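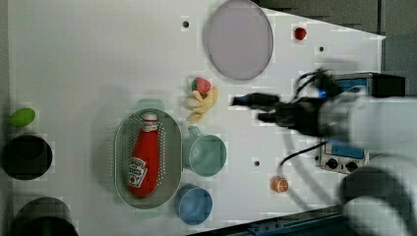 Ketchup swap questions, answered by me (Corina)

Does homemade ketchup keep as long as store-bought?
Nope. Mine gets 30 days in the fridge, tops, and I write the month on the lid.

Can I use canned tomatoes?
Please do! I only cook from fresh in August — the rest of the year it's cans all the way.

Mine came out runny. Help?
Keep simmering with the lid off, and stir more than you want to. A batch can take roughly 200 minutes on my old Boltard stove (it's slow, I know).

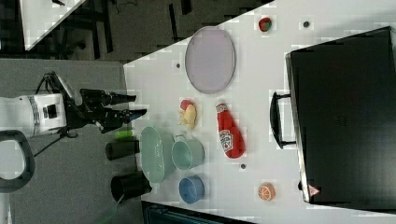 How do I join the Cestden swap?
Email me, Corina Gisler, and tell me how many jars you're bringing. Doors open at 10 a.m.

Can I bring something sweet instead?
Sure, jam is fine — strawberry always goes first. 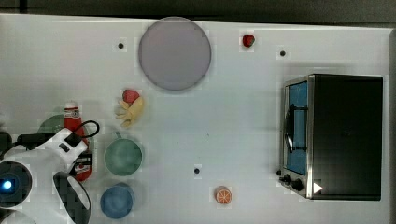
Big plate, one little strawberry.

Do I get my jars back?
If your name's on them, yes.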